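Apr 19, 2019

Day off today, so I finally went out to look at laptops. The old one has been dying since the winter. The battery lasts as long as a cup of coffee and the letter N has to be hit twice. I had put aside the money and I had the flyer from Gendach, the one that came with the free paper, with the Owen 14 on the front page and a free sleeve and mouse if you buy before the end of the month.

Got to Gendach a little after they opened. The parking lot was already half full. The Owen 14 was on the table by the door with a big orange sign, but when I asked for one in a box the man at the counter said the flyer price was for the model with the small drive, and those were gone. He could sell me the larger one for a good deal more, or he could put me on a list. I asked when the small ones had sold out. He said yesterday. The sale started yesterday. I asked how many they had gotten in and he went to look at his screen and came back with four. Four, for a store that size, with a flyer in every mailbox in town.

I asked about the free sleeve and mouse too, in case I went for the larger one. The mouse was there. The sleeve would be mailed by the maker after I filled in a form on their site, eight weeks. The flyer says "free with purchase" and has a star next to it, and I had not seen the star. I have looked at it again at home and it is there, next to the fold.

I did not buy anything. Walked over to Dredus, which is in the same strip, two doors past the pet place. Dredus does not carry Owen at all anymore. They had some kind of disagreement over repairs, according to the sign at the service desk, and now it is all other makes. The prices were fair. I tried a few keyboards and did not like any of them as well as the Owen. The woman there was patient and did not push the extended plan until I was nearly out the door, and then only once.

Came home and had soup. Did the laundry I had been putting off and got most of it put away before I sat down with the old laptop to look at what other people have to say about Gendach.
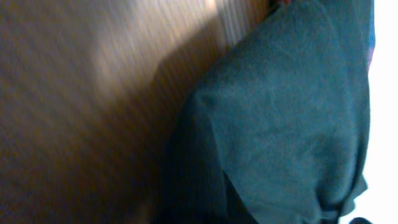

Ask them to honor the flyer in writing before you leave the store, Troment wrote on the local deals board, and if they won't, ask for the rain check form, they have one behind the counter and never bring it up. There were a lot of replies under that. Most people had not heard of the form. One had gotten it in the fall for a tablet and it worked fine, the store called when the tablet came in and sold it at the old price. Another had the form and the store would not take it because it was past the date.

So I called Gendach. On hold for nine minutes with the same piece of guitar music. The person who picked up knew what a rain check was right away and said yes, they could do one for the Owen 14, but I had to come in and sign it. I said I had been in this morning and was only offered a list. The list is a different thing, it turned out to be for emails about new stock and does not hold any price. I asked if the form was good after the sale ended. Yes, until the end of May.

Drove back. Same man at the counter. He got the form out of a drawer without any fuss, a yellow sheet with a copy under it. I wrote down the model, the price and my phone number, he signed, I signed. I asked him to write on it that the mouse and the sleeve were part of the offer and he thought about it and then wrote "mouse" and said the sleeve was up to the maker. Fine. I did not want to stand there all day over a sleeve.

Total driving for this: two trips across town and back, and I still have the old laptop. But I have the paper, and the price on it is the price I wanted to pay.

In the evening I moved my photos off the old one onto the outside drive, in case it quits before May. That took longer than I planned. The drive kept asking to be unplugged and plugged in again. There are whole folders in there I don't remember making, and every receipt twice. I deleted some and then stopped, it is easier to just copy everything and sort it on the new machine. I know I won't sort it.

Also wrote down the things I want to check when the call comes:
that it is the small drive model and not the store's swap for it
that the box has not been opened
how long I have to bring it back
if the charger is in the box or sold apart, which somebody complained about 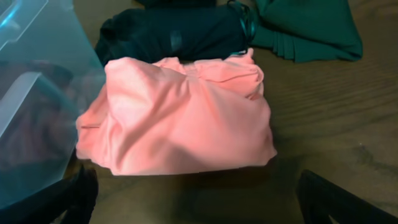
Save yourself the wait and order from the Owen site, somebody answered when I put my day up on the deals board, it comes to the same price once you use the newsletter code. I checked. It is not quite the same, the code takes off less than the flyer does and then there is shipping on top. And the return has to be mailed. I would sooner have a counter to go to, even that counter. I wrote back and said thanks anyway.

Troment put a thumbs up under my post and asked if the form was still yellow. I said it was.

The form is in the kitchen drawer with the flyer folded around it. I took a picture of both in case they get lost, and sent it to myself. Tomorrow I need to call the bank about moving the money back until the thing is in stock – it can sit in savings as well as anywhere. Bread is out too, and dish soap.

Bed at a decent hour for once. The N stuck again while I was typing this.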